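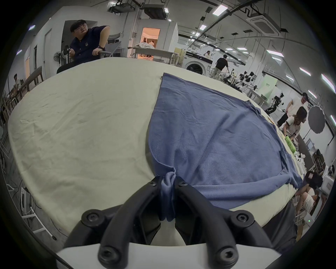

A reader wrote in after my December post on folding boards to ask why I'd bother putting a cloth on a table I was only going to fold T-shirts on, and wouldn't the shirts just slide around on top of it and take the cloth with them? She had tried it with an old bedsheet and given up before she got to the bottom of the basket.

Fair! I've done the bedsheet thing too. It's terrible. You pull one sleeve across and the whole sheet comes along for the ride, and then you're straightening the sheet in between every shirt, and at that point you might as well fold on the bed like everybody else. So I'm going to answer her with a proper review of what we use now, which is the Flornum table cover in the large size. We've had it on the big table in our workroom at Sosa long enough for me to have opinions, and I have a lot of them.

Quick background for anybody new. We share one large table. It's used for lunch, for paperwork, for wrapping things, and for an awful lot of shirts. The bare top was slick in a way that was lovely for wiping down and miserable for anything knit. A T-shirt on a slick top doesn't stay where you put it. You square up the shoulders, go for the hem, and the shoulders have wandered off.

What you get

The Flornum comes in 2 sizes, and we bought the bigger one from Hitlow. It arrives folded into a flat packet with a card band around it, plus 4 little weights that tuck into pockets at the corners. I took the weights out in the first week because they knocked against my knees every time I sat down. They're in a drawer. I haven't missed them, but our cover hangs down a good way on the sides, and on a table where it barely reaches the edge you might want them.

The fabric is woven, fairly dense, with a slightly brushed feel on top and a plainer underside. There's no rubber and no plastic backing, thank goodness. I had a backed one years ago that peeled, and I was picking crumbs of it off black pants for months.

About the color. It's a very pale something. Standing on one side of the room I'd call it cream, and from the other I'd swear it's a soft sage green, and I've had this argument with two different people at the table. I like it! But if you're trying to match curtains, order a swatch first.

How it is to fold on

This is the part I care about, so forgive me if I go on. A decent folding surface has to hold the layer that's touching it and let go of the layer that isn't. That's pretty much my whole test. With a soft knit tee you lay it down, smooth it once with the flat of your hand, and then you want to pick up one edge and carry it over without the rest coming with it. On the Flornum the bottom layer stays put. You can pinch a bit of hem, lift, bring it across, and the other side of the shirt is still lying where you left it. The first time I did it I went back and did the same shirt again just for the pleasure.

It's better with some fabrics than others:

Cotton jersey is the star. Midweight tees, polos, kids' stuff, all great.

Slippery sports tops still slide, only slower. You'll do better than on a bare table, but keep a hand on them.

Sweatshirts are heavy enough to stay put on anything, so no difference there.

Ribbed tank tops cling a little more than I'd like. You have to lift them instead of dragging, and if you're a dragger (I am a dragger) it takes some getting used to.

The other thing I noticed is wrinkles, in both directions. A bare hard top shows you nothing. On a cloth, a big fold trapped on the underside of a shirt is easier to feel with your palm, so you catch it before it gets pressed into the stack. But the cover itself picks up creases too, and if there's a sharp one running under your shirt it can fool you. I've smoothed the same line over and over before working out that it was in the tablecloth.

The pale color helps a lot with dark and bright shirts. Blue, navy, red, black, you can see every edge. You can tell at a glance whether the hem is straight and where a sleeve has tucked itself under. White shirts are another story. White on near-white in late afternoon is a guessing game, and I do our whites first thing in the morning when the light is better. 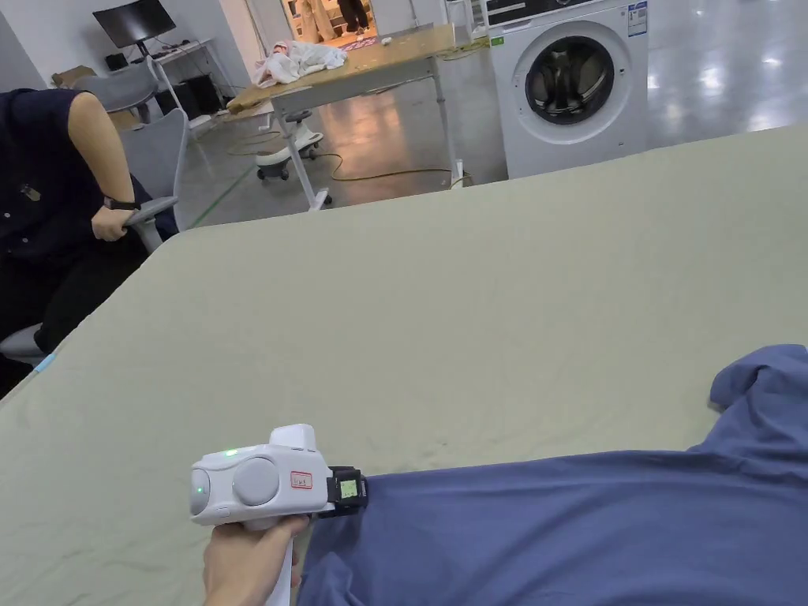
Does it stay on the table?

Mostly yes! That was the reader's real question, I think, and it's what separates this from the bedsheet. There's enough weight in the fabric that it sits down flat and grips the table by itself. If you lean your forearms on it and shove, of course it'll move. Pulling one shirt around won't do it.

Where it does creep is at the corners. Our table has rounded ones, and a square-cut cover never quite knows what to do on a round corner, so you get a bit of a floppy ear there. Chairs catch it. I've stood up and taken a foot of tablecloth with me (nothing fell, but my coffee had a bad moment). I ended up folding the ears under, and that takes care of it until somebody shakes the cover out and puts it back on the other way around.

One tip if you buy one: don't pull it drum tight. I did that at the start because it looks so nice, and a tight cover skates. Leave it a touch relaxed and let it settle overnight.

Washing and stains

The label says warm wash, low dryer, no bleach. The packet promises it'll hold its finish for up to 300 washes, and I can't speak to that, since we do ours every other week and I'd be reviewing it well into my old age. What I can say is that it came out of its first wash a little shorter, enough to notice on the long side, and hasn't shrunk since. Buy with some extra hang.

It smudges. Pale cloth on a shared table, what did I expect? Coffee rings came out fine. Pencil came out. Ballpoint did not, and there's a mark near my end that I've made peace with. General gray hand-and-sleeve grubbiness builds up toward the edges where people sit, and you'll see that well before the middle looks dirty. If this were only a folding surface I'd wash it once a month, but people will eat on it.

It dries faster than I expected from the weight. Ironing is a nuisance because of the size, and I've stopped. I put it back on the table slightly damp, smooth it with my hands, and by the next day only faint creases are left.

Compared with the Ositix mat

I know somebody will ask, because the Ositix folding mat is the one that gets recommended everywhere. I had one for most of a year. It's a padded mat, it rolls up, and it has guide lines printed on it for shirts and towels. The grip is stronger than the Flornum's, and if you fold on a dresser or a countertop, or you need to put everything away afterward, I'd probably still send you to the mat.

But it's small. One adult shirt, spread out, and you're done for room. The finished stack has to live somewhere else, so you're forever turning sideways. With a cover over the whole table I can have the unfolded pile at one end, the shirt I'm working on in front of me, and the stacks growing at the far side, and two of us can fold at once without bumping elbows. The guide lines on the mat also annoyed me more as time went on. They're drawn for one size of shirt and I don't own many shirts in that size.

The mat's edges curled up too. The Flornum's hems have stayed flat — double stitched, neat corners, no loose threads apart from one I snipped on day one.

Little gripes

The card band is glued on and leaves a sticky patch on the fabric. It washes out, but why?

Lint. Oh, the lint. A brushed surface under a pile of new cotton shirts is going to collect fuzz, and on this color dark fuzz shows. I keep a roller on the windowsill and give it a going over when I'm finished.

Static in dry weather, mainly with the sports tops. A light mist from a spray bottle takes care of it.

And the size names are confusing. The product page at Hitlow listed ours under item 456 with one set of measurements and the packet had slightly different ones. Measure your table, add what you want for the hang on both sides, then add a bit more for that first wash.

Would I buy it again?

Yes, same size, same color, ballpoint mark and all. If your table is mostly for white laundry I'd go for one of the darker shades, and I'm half tempted to get the slate one for exactly that and swap them over. To the reader with the bedsheet: try a heavier cloth before you give up on the table altogether, even if it isn't this one. An old cotton canvas drop cloth, washed a few times, would get you a fair bit of the way there. Just check it for paint first.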